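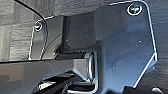
服をハンガーにかける方法:首をのばさない、肩に跡をつけない

書いた人:Tamás Katona
更新:06/03/2020

私は貸衣装の小さい店「ラルサ(Lalusa)」で、服の整理を担当しています。日本語は大人になってから勉強しましたので、少しかたい文章かもしれません。どうぞゆっくり読んでください。

このページでは、Tシャツ、ニット、スウェットのような、前にボタンがない服のかけ方を説明します。シャツとジャケットについては、最後に短く書きました。

用意するもの

・プラスチックのハンガー(肩の幅が服に合うもの)
・平らな台、またはベッド
・洋服ブラシ、またはやわらかい布
・必要なら、肩に当てる薄いスポンジ

ハンガーは高いものでなくてもかまいません。私たちの店では10月にハンガーを入れかえました。そのとき払ったのは、全部で3,840円です。前は針金のハンガーを使っていましたが、重い服をかけると真ん中が下がりました。

1. ハンガーの幅を見る

服を台の上に平らに置いて、その上にハンガーを置きます。ハンガーの先が、服の肩の縫い目より少し内側にあるのがちょうどよい位置です。先が縫い目より外に出ると、袖の上のほうに小さい山ができます。この山は、一度つくとなかなか消えません。

子どもの服には、必ず子ども用のハンガーを使ってください。大人用を無理に入れると、首もとがのびてしまいます。

2. ハンガーの表面をさわる

指でハンガーの腕をゆっくりなでます。ざらざらしたところ、とがったところがあれば、そのハンガーはニットに使わないでください。型の合わせ目が細い線になって残っているものもあります。線が低ければ、綿の服には問題ありません。

ほこりも一緒にふきます。紺や黒の服は白いほこりがよく目立ちますので、私はいつも先にハンガーをふいて、それから服を出します。

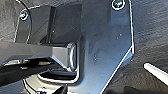
写真:Kristóf Sipos

3. 裾から入れる

いちばん大切なところです。ハンガーは首の穴からではなく、裾から入れます。

まず、服の前を上にして台に置きます。次に、裾を少し開いて、ハンガーのフックを先に入れます。片手で服の中のハンガーを持ち、もう片方の手で服の背中を軽く押さえながら、首の方へ進めます。フックが首から出たら、右の肩、左の肩の順番で形を合わせます。左からでもかまいませんが、毎回同じ順番にすると早くなります。

タートルネックの場合は、フックを首の中に通すとき、布を指で少し広げてください。フックの先が糸に引っかかることがあります。

4. 肩の縫い目を合わせる

フックを持って服を持ち上げ、正面から見ます。左右の縫い目が同じ高さにあるか、確かめます。片方が下がっていたら、引っぱらないで、一度台に戻して直します。空中で引っぱると、のびるのは下がっていない方の肩です。私は最初の年に、これで売り物のセーターを一枚だめにしました。

脇の縫い目も見ます。縫い目がねじれて前に来ているときは、裾を両手で持って、軽く一回だけ振ります。

5. ラックにかける

フックの向きは全部そろえます。店では、フックの開いている方を壁に向けます。家のクローゼットも同じでよいと思います。

服と服の間は、手のひらが楽に入るくらい空けてください。ぎっしりかけると、せっかく合わせた肩がまたずれます。ラックが高いときは、腕をのばしてかけるより、低い踏み台を使った方が安全です。高いところにかけた後は、下から見上げて、フックがバーにきちんと乗っているか確かめます。

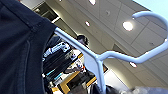
紺色の服と、青白いプラスチックのハンガー。下から見たところ。

ハンガーにかけない方がよい服

400グラムより重いニットは、かけないでたたみます。店では、はかりで量って決めています。家にはかりがなければ、持ったときに「重い」と感じるものはたたむ、と考えてください。

ビーズの飾りがついた服も、たたんで薄い紙をはさみます。

どうしても重いニットをかけたいときは、縦に半分に折り、脇のところにハンガーのフックを置いて、袖と身ごろをそれぞれハンガーの腕の上に倒します。これなら肩に重さがかかりません。

跡がついてしまったとき

肩に山ができたら、霧吹きで少しだけ水をかけ、指で内側から丸くなでて、平らに置いて乾かします。綿100パーセントの服は、これで直ることが多いです。ウールはもう少し時間がかかりますので、一晩置いてください。アイロンのスチームを使うときは、服の表示を先に読み、アイロンを布から離して当てます。

シャツとジャケット

シャツは、いちばん上のボタンと、上から三番目のボタンをとめます。全部とめる必要はありません。ジャケットには、肩の部分が厚いハンガーを使います。ポケットの中のものは全部出してください。

よくある失敗

・急いでいて、首からハンガーを入れる
・洗ったばかりの重いニットを、そのままかける
・同じハンガーに二枚重ねてかける
・クリーニングのビニール袋をかぶせたまま、長くしまう

二枚重ねは、場所がないときについやってしまいます。下の服の肩がつぶれますので、私は季節の違う服を箱に移して、場所を作っています。箱には中身を書いた紙を貼り、服はたたんで、重いものから順番に入れます。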